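I have been watching the Leminside housing numbers the way other people watch baseball, and this spring has been so much fun to follow that I have to write some of it down.

Quick background if you're new to the blog. I rent in Curcombe, I'd like to buy in Leminside, and I've been keeping a spreadsheet of every two-bedroom that comes up on either side of the river. It started as a way to calm my nerves. Now it has tabs! It has color coding! I check it before I've had coffee.

So, April. Listings in Leminside usually crawl out one at a time, and then in the space of 2 weeks the whole east side seemed to put up signs. My first thought was that prices would sag. They didn't, or not on the sale side anyway. What moved was the asking price, which sellers had been setting way up in the clouds, and the gap between asking and selling shrank to almost nothing on the smaller places.
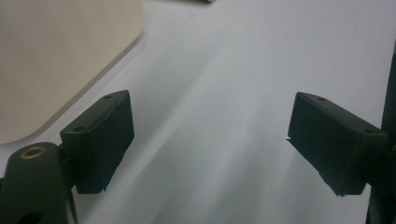
I love this because it means the asking price is finally telling you something. Last year I'd go to an open house, hear a number, and have no idea whether the real figure was above or below it. Now I can look at a listing in the evening and make a decent guess at where it ends up. I've been wrong plenty (the duplex by the old mill, wow, I was not even close), but I'm getting better.

Then there's the Dralton side of things. Dralton is the stretch past the rail bridge where they turned the warehouses into condos, and the monthly dues there just went up by $70. That doesn't sound like much until you run it through a mortgage calculator. I did it three times because I didn't believe the effect on what I could borrow. If you're comparing a condo with a small house, please put the dues in the same column as the loan payment. I kept them on a separate tab for months and it made every condo look like a steal.

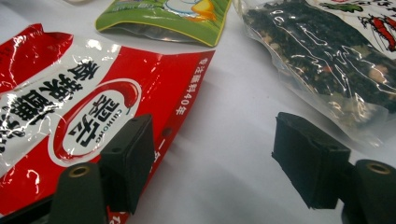
Spicy snacks and a green pouch on the white table.

Okay, inspections. I paid $600 for one on a house I didn't end up buying, and I'd do it again tomorrow. The inspector let me follow along the whole time and I learned more about crawl spaces than I ever expected to want to know. The drain line was in bad shape, the seller wouldn't budge, and I walked. I was sad for a weekend and then I was back on the listings.

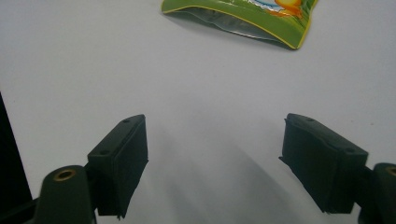
Mansour First-Time Buyers Club

Several of you asked what we talk about at the club. Rates, mostly! Everyone has a theory. Mine is that waiting for the perfect rate is a great way to still be renting at the end of the lease, but my lease has 6 months left on it, so I may be talking myself into something. The lock-in question comes up every single meeting, and I still don't have a good answer for how long a lock is worth paying for. If your lender explained it in a way that clicked, please leave a comment.
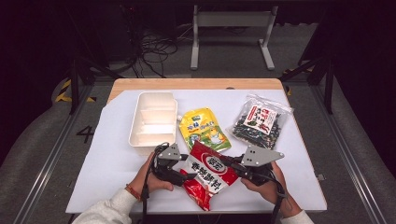

Food on the table, with the yellow spout pouch beside the divided tray.

Next up for me is a two-bedroom on the Leminside hill with an ugly kitchen and a really wonderful porch. I'm going back on Saturday to look at the roof with better shoes on. The spreadsheet says it's priced a little high, and I've already started a new tab for it.

Posted Jun 27, 2024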